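March, 6:40 in the evening

I write at the small desk because the big one is full of chargers. Today I wanted to think properly about the question which my aunt asks me every time when I call to Allulska: can your machine clean my house already? I always say "soon" and then I feel bad, for I have been saying it for three years.

So, the shoe rack. We started in the morning, after the batteries. The task is written in our plan in one line, "tidy the slippers," and it is a task that I do at home with my foot, without looking, while I hold a cup. For the robot we have given it half a page of notes. Before it does anything with a slipper it must stand in the right place on the carpet, with the hands low and open, and the arm must have space to come up without touching the wood.

I spent the first hour only with the wrist view on my screen. One gets used to seeing the world from there. The fingers point down, there is the striped carpet, and there is the foot, which I always forget to keep in mind when I think about where the hand may go.
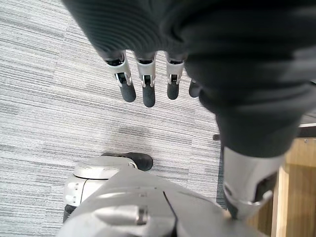 *Wrist view with the fingers down and one black shoe-like robot foot on the carpet.*

The stripes of the carpet tiles disturb me. In every tile they go a little in another direction, and when I look for a long time I believe that the robot is turned although it is not. I put a note about it in the log, with a question mark. Maybe it is only my eyes that have the problem.

At noon I read again the report from Böttcher, from the shop-floor side. They had their arm put 375 parts into trays in one shift and they are proud, and they can be. But their parts are all the same and they arrive always in the same position. A slipper has a soft strap, it lies where somebody kicked it, and its brother is in the other room. I don't want to say that the factory work is easy. I tried it once by hand and my back remembered it for a week. But when people read about the factory they think that the house comes next month, and between these two there is a large distance, I think.

After lunch I moved the start position two times and looked again at how near the hand comes to the wooden part. I don't like to have the thumb on that side. On paper there is enough room, but I am a nervous person.

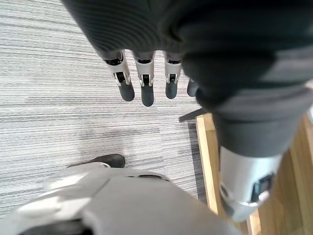
A voice from the kitchen corner said that I am asking the wrong thing, that a dishwasher also cannot do dishes if you look at it strictly, somebody has to fill it and empty it, and still no one wants to give it back. Maybe a house machine should only do the boring half, and we should stop being ashamed of the other half.

I thought about this the whole afternoon. It is a good argument, but I do not fully agree. The dishwasher does its half every time. Our log for the slippers has now 1,889 tries since we began, and 1,320 of them are marked as good. If my dishwasher left so many plates dirty I would wash by hand again. On the other side, in autumn the number was so bad that we did not even print it. I must be fair.
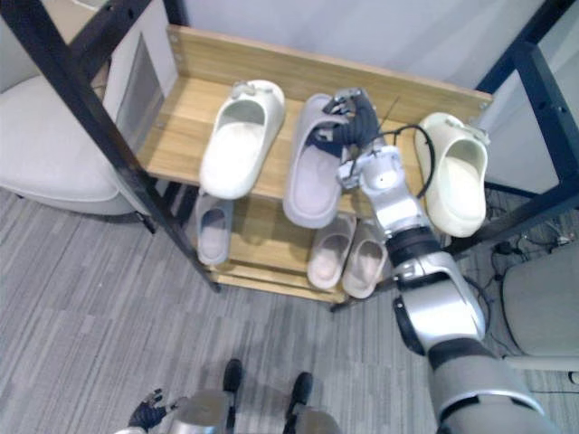 **Gurside Workshop, Household Tasks Group**

I copied the group's line in here from the top of the log sheet, so that I can find the page again when we write the spring report.

The gray slipper was my favorite of the day. The dark fingers were around the strap and I noticed that I held my own breath, and that my right hand was closed too. A strap is a friendly thing to hold. The white one with the closed toe worries me more, it has nothing to go around, and for that one we will need a different grip, maybe from the rim. I wrote this down for tomorrow. Also I want to try the lower shelf, where the arm must go under the top board, and I expect trouble there. The two pink-beige ones lie side by side and I would like to start with them.

The people from Nindier asked by mail if we could promise 20 minutes for "a normal entrance area." I answered that I don't know what is a normal entrance area. At my aunt's there are boots, an umbrella, the bag with old bread for the hens and sometimes a cat. I didn't write the part with the cat. I wrote that for a rack with slippers on it we can discuss a time, and for everything else please ask again in summer. 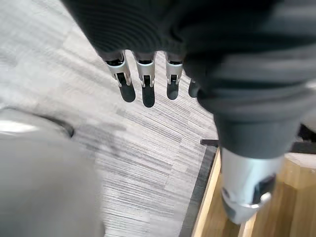
*Open hand at the edge of the carpet, wood on the right.*

What do I answer to my aunt, then? For now: it can take hold of a slipper, if the slipper is of the right kind and I am standing near. It can't decide that the house is untidy. It does not hear the doorbell and hurry up. I think I will tell her exactly so, and she will say that my uncle was the same.

Things for tomorrow: ask for the second charger back. Look at the rim grip. Move the cables behind the rack, I nearly stepped on them.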